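How to Measure a Room and Draw a Floor Plan to Scale

Last updated 2011-02-23

A scaled floor plan is needed before ordering flooring, planning outlets, or deciding whether a table will fit. The method below gives a plan accurate to within half an inch over a typical room. It does not replace a survey and should not be used for structural work or permit drawings.

What you need

Steel tape measure, 25 ft or longer
Clipboard and plain paper for the field sketch
Graph paper, 1/4 inch grid
Mechanical pencil, 0.5 mm
Architect's scale or a plain ruler marked in sixteenths
Eraser
Calculator

A laser distance meter can be used for the long dimensions. Check it against the tape on one wall before relying on it, and read the manual to find out whether it measures from the front or the back of the case. Most let you switch.

Step 1. Make the field sketch

Stand in the doorway and draw the outline of the room freehand. Proportions do not matter at this stage. Include every corner, closet, chimney breast and bump-out, however shallow. Label the walls A, B, C and so on, going clockwise from the door. Mark doors and windows as gaps.

Leave at least two inches of blank paper outside the outline. The dimensions go there, and a crowded sketch is the most common source of transcription errors.

Step 2. Measure the walls

Measure each wall from corner to corner, with the tape level and about three feet above the floor. Baseboards are thicker than the wall surface, so a reading taken at floor level will come up short by twice the baseboard thickness. If you are ordering carpet or laminate, take a second set of readings at floor level and keep the two sets apart.

For inside corners, do not bend the tape and guess. Make a pencil tick on the wall at a known distance from one corner, such as 60 inches, then measure from the opposite corner back to the tick and add the two.

Record everything in inches only. Mixing feet and inches in the notes leads to mistakes such as reading 5'6" as 56".

Step 3. Locate the openings

For each door and window, record three numbers: the distance from the nearest corner to the edge of the opening, the width of the opening, and the distance from the far edge to the next corner. Add these and compare the sum with the full wall length. If they differ by more than 1/4 inch, measure again.

Decide whether you are measuring to the trim or to the opening inside the trim. Either will do for furniture planning. Write the choice on the sketch.

Step 4. Take the diagonals

Measure both diagonals of the room. In a true rectangle they are equal. A difference of 1/2 inch or less can be ignored. If the difference is larger, the room is out of square and must be drawn by triangulation: set a compass to the scaled length of the diagonal and the scaled length of the adjoining wall, and place the corner where the arcs cross.

Step 5. Choose a scale

The usual residential scale is 1/4 inch to the foot (1:48). A room 390 inches long is 32.5 feet, which draws at 8 1/8 inches and fits on letter paper. For small rooms, 1/2 inch to the foot is easier to read. Write the scale on the sheet before drawing anything.

Step 6. Draw the plan

Draw the longest wall first, along a grid line. Work clockwise. Add wall thickness only where you have measured it at a doorway. Show each door as a thin line with a quarter circle for the swing.

Step 7. Add furniture and fixed equipment

Anything attached to the floor or wall goes on the plan in solid line. Movable pieces are drawn dashed, or cut from card at the same scale and shifted around. Draw each piece at its widest point, which for many tables is the top and not the legs. Equipment standing beside a table gets its own outline at floor level, with any overhanging part dashed.

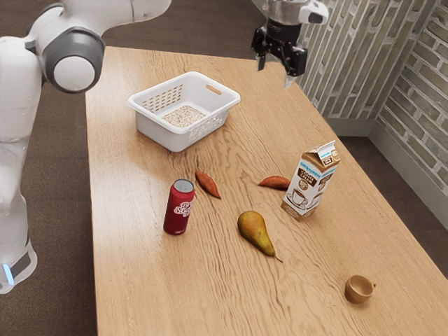
Fig. 1. Robot arm with its column standing on carpet beside a table (computer rendering).

Allow 36 inches for a main walkway and 30 inches behind a chair that has to be pulled out.

Step 8. Check the result

Scale three dimensions off the finished drawing that you did not use to construct it, and compare them with the tape. Correct any that are off by more than 1/2 inch at full size. Date the sheet, note who measured, and file the field sketch with it.

Corrections to this page: Seija Vuorinen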